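August 2019

Folding, second day. Went through the trousers pile before lunch and got the method settled. Sweatpants go flat on the mat first, legs straight, cuffs level with each other, waistband pulled square. If the cuffs are off at the start, the error doubles with each fold and the stack leans. One leg over the other, crotch point tucked in, then thirds from the cuff end. Finished width is about 300 mm, which fits the Umwood drawer with a little clearance on each side.

Fleece holds the fold poorly. It springs back unless pressed with the flat of the hand at each stage. Denim is the opposite — heavy, stays put, but the seams stack up and the bundle ends up thicker than anything else in the drawer. Jeans go at the back for now.

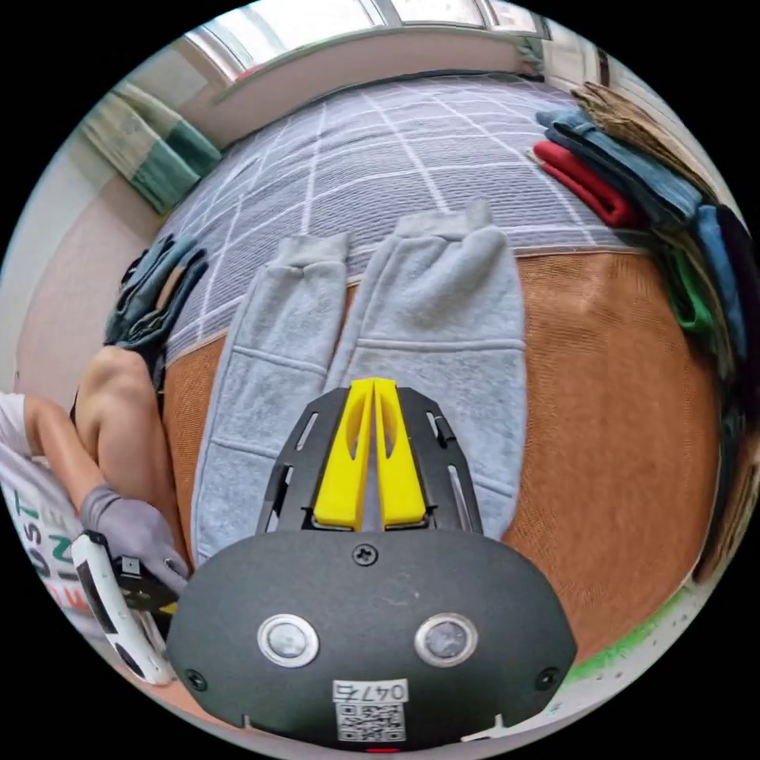

The grid on the gray sheet is useful for squaring up the waistband, more so than the mat, which stretches a little when pulled. Johannes prefers rolling. Tried it on two pairs: quicker, but the rolls open when the drawer is shut hard.

Drawer is 400 deep inside, measured again after supper. Upright filing should work if the folds stay under 70 thick. Shirts tomorrow. Need to ask Issa for the second divider back.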